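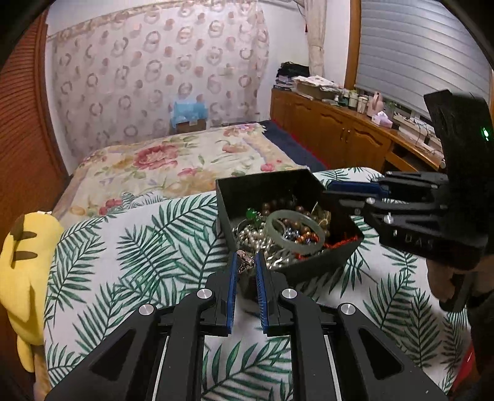 Both hand grippers at the jewellery box, with a little patterned ring between the blue pads.

I've been itching to write this one up! The hand grippers have been my evenings and most of my weekends since March, and they've finally moved off the kitchen table and on to a proper job, which is sorting through a box of old jewellery on the bed in the spare room.

For anyone new, Mivorix is the name I gave to a pair of grippers you hold and work with your own hands. Vasco Falcão and I drew up the plates between us and built the pair at the Matos workshop, where they let us have a corner of bench and (more to the point) the good drill press. The long term plan is an arm called Clastine that copies what the hand grippers do. Clastine is currently a box of motors under my desk, so let's not talk about Clastine.

The plates are on their third version. The first lot were solid and my wrist ached after 20 minutes, so we cut triangles out of everything we dared to, and what a difference! I keep picking one up just to wave it about. The silver rails down the middle were the dearest part, and I still think they were worth it. Version two ran on plain rods from the scrap bin and jammed if you squeezed even slightly off centre. These slide beautifully. I've opened and closed one pair 2000 times in front of the telly with a drop of oil every so often, and they feel the same as they did on day one.

The ribbed blue pads are the bit I'm proudest of. Smooth ones were hopeless with anything small and shiny. Joana Serrano lent me a mould from one of her own projects and we poured a batch with ridges, and suddenly I could hold a bead without it pinging off under the wardrobe. They do collect fluff. I wipe them down with a damp cloth and that seems to be enough.

Why jewellery? It's such a lovely horrible mixture. Pearls tangle, bangles roll, chains go wherever they like, and a brooch has a different shape from every side. Blocks and cups had started to feel far too easy.

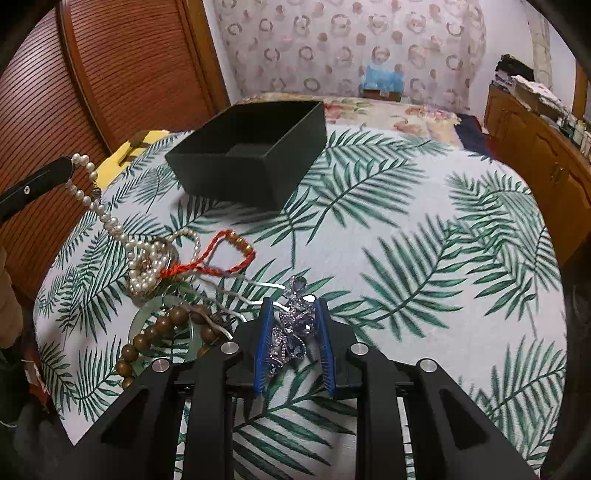 Sparkly purple stones in the grip, with the pearls and the jade bangle still on the sheet.

Faceted stones want a gentle squeeze, and I'm still learning how gentle. My habit is to clamp down on everything as if it were a spanner. Vasco says I should fit a softer return spring and he is probably right, so I've got 4 different ones on order from Merkura to try side by side.

Other jobs on the list: a second batch of pads in a slightly softer mix, thread lock on the screws, and a better shape for the handle, as mine digs into the base of my thumb. If you've made something similar and found a handle you like, please leave a comment, I'd love to see it. I'll put the plate drawings up once I've corrected the hole spacing on the left arm.

Posted May 14, 2019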